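Truvex hand trial: frequently asked questions

What are you comparing?
We compare two grippers on the same arm. One is the Gasia parallel gripper, which we have used for a long time. The other is the Truvex hand, which has fingers like a human hand.

Why do you test with household things?
Our users want to pick up objects from a normal kitchen or bathroom. Tubes, cartons, jars and rope are harder than plastic cubes, and they show quickly where a grip is weak.
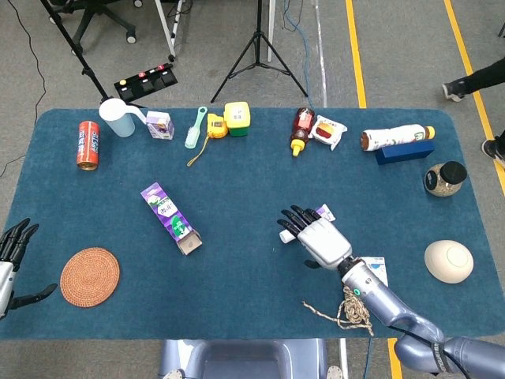

How many attempts does each gripper get?
Each one gets 300 attempts. In the first round the Truvex hand had 229 good picks. We count a pick as good when the object stays in the grip for 2 seconds.

Which objects gave problems?
Flat and soft ones, mostly. For the Gasia gripper it was also anything wide, such as a bowl turned upside down.

Which controller do you use?
The Mukley controller, for both. We tried the Safavi one in April, but its delay was almost 17 milliseconds longer and we went back.

Can I send my own objects for the trial?
Yes, if they weigh less than the limit on the application form. Please do not send glass with sharp edges.

When will the second round be published?
After the Gasia attempts are complete. The results will be added to this page.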